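Brerari Hoax and Misattribution Corpus – README

Contents

The corpus holds 3,965 short texts that were passed around as news, diary entries, letters or quotations. Of these, 2,399 have been traced to an earlier printed source. The rest are marked "untraced" in the status column.

Each row has the text as it circulated, the earliest form we could find, a label and a notes field. Labels are hoax, satire taken as real, plagiarism, misattribution and unclear.

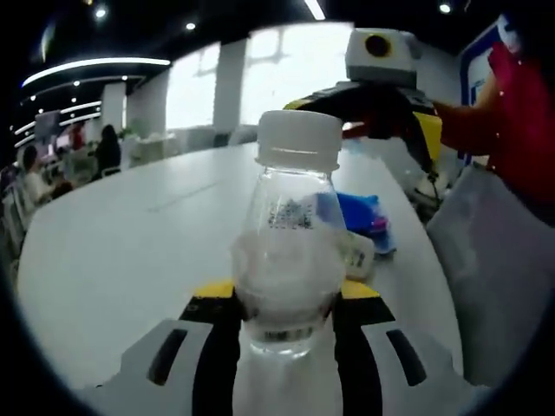
Texts shorter than 50 words were left out, apart from quotations. Spelling and punctuation are kept as printed, including obvious typesetting errors. Line breaks inside a text are stored as a single space.

Sources

Most of the texts come from the Mikard clippings, a run of newspaper cuttings glued into ledgers and later scanned. The Mosquera set is smaller and covers magazine humour and travel writing. Where the same story turns up in both, the Mikard copy is the main entry and the other is listed under variants.
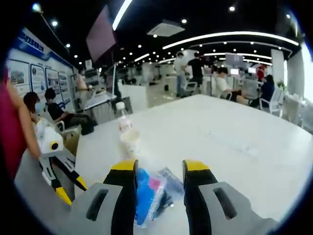
Scans were turned into text by machine and then corrected by hand. Columns set in very small type still have errors, mostly in names and prices. Pages with water damage have gaps marked with three full stops in square brackets.

Labelling

Every text was read by 2 people working separately. If they disagreed and could not settle it, the label is unclear – please don't fold these rows into hoax. 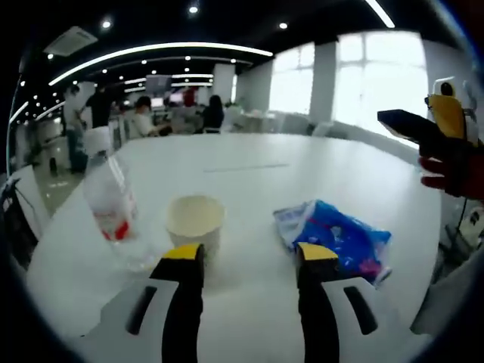
Satire was the hardest label to apply. A column written as a joke in one paper was often reprinted straight in another, with the byline dropped. Advertising puffs dressed up as news gave similar trouble. Something as plain as a paper cup or a blue plastic bag could be sold to readers as a scientific marvel, and we labelled such pieces hoax only where the claim itself was false.

Known problems

Rural papers are thin on the ground. The date column is blank for many loose cuttings, and a few variants point to rows removed in the December clean-up.
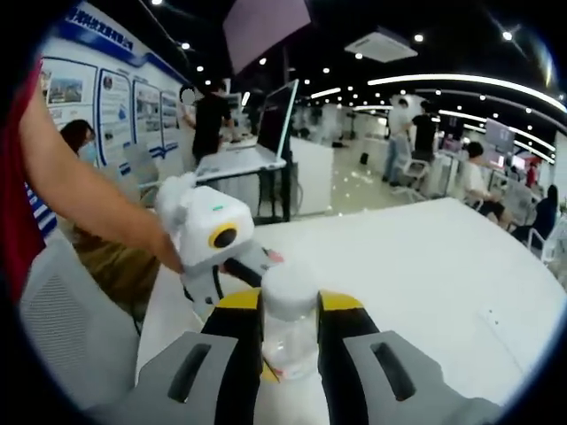
Bottle held by the neck, with a second hand-held gripper behind.

Files

firlow_main.csv – all rows
firlow_variants.csv – reprints and altered copies
labels.txt – label definitions

Files are UTF-8 and comma separated. The Firlow prefix is left over from the earlier catalogue and has no other meaning.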